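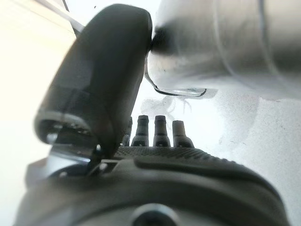 A silver cylinder, probably a metal container or can, seen from close by.

Home Articles Kitchen and Storage Materials Index Contact

Metal canister

A metal canister is a container of cylindrical form, made from thin sheet metal and used for keeping dry goods in the home. It is closed at the bottom and has at the top a lid which can be taken off and put back many times. In this it differs from the food can, which is sealed in the factory and is normally opened only once. In everyday speech the two words are mixed, and also the word "tin" is used for both of them.

Form and sizes

The cylinder is the most common form because it is simple to roll from a flat sheet and because it has no corners in which flour or sugar can stay behind. Square canisters use the space of a shelf better, but they are harder to clean inside.

The sizes are usually given by volume. Small canisters for spices hold 100 milliliters, those for tea hold 400, and the large ones for flour or rice hold 1000 or more. The maker Stolline sells its canisters as a set of 4, in which each smaller one can be put inside the next for transport. Other makers, for example Roltex, keep one diameter for all sizes and change only the height, so that one lid fits to every body.

Materials

Most older canisters are of tinplate, that is steel with a thin layer of tin. Tinplate is light and takes paint well, but when the layer is scratched the steel can rust. Stainless steel is heavier and more expensive and does not need paint. Aluminum is the lightest of the three, and it dents easily.

The surface can be polished or brushed. A polished surface shows the room like a mirror, and also every finger mark. A brushed surface hides small scratches, and for this reason it is often chosen for canisters that stand beside the stove.

Seams

A body that is rolled from sheet has one seam along its side. In tinplate the two edges are folded into each other and pressed flat. In stainless steel they are mostly welded, and the weld is ground down until it can hardly be felt. The bottom is a separate piece, joined by a rolled seam that runs around the whole body. Canisters drawn from one piece of metal have no side seam. They are made in the Udmont line of Roltex, among others.

Lids

The simplest lid slips over the body and holds by friction. It keeps out dust and light, but not moist air. A lid with a ring of silicone or rubber closes more tightly and is preferred for coffee. Some lids have a small window of clear plastic in the middle, so that the contents can be checked without opening. The tea merchant Nasr used a double lid - a flat inner one with a knob, and an outer one above it - and this type is still called a "Nasr lid" by some sellers.

Storage and handling

Canisters should be stored standing. When one lies on its side it rolls easily, and the weight of the contents can push against the lid. Empty canisters can lie down without harm if something on both sides stops them from rolling. Thin walls should be held near the bottom or near the rim, where the metal is stiffer.

Care

The inside is wiped with a dry cloth before new goods are put in. If washing is necessary, warm water and a mild soap are enough, and the canister is left open overnight. Tinplate should not go into a dishwasher. A rubber ring is taken out and washed separately.

See also: Bread box - Food can - Spice rack - Tea caddy

Comments (3)

teapot_lane: Good article, but you can put tinplate in the oven on low heat to dry it. My mother always did that, and hers have no rust.

shelfmouse: Does the one lid for all sizes also fit the older Roltex bodies? I have two from a flea market and the lids sit crooked.

greenkettle: @shelfmouse mine don't fit either. The old ones are a little wider at the rim, I had to buy new lids in September.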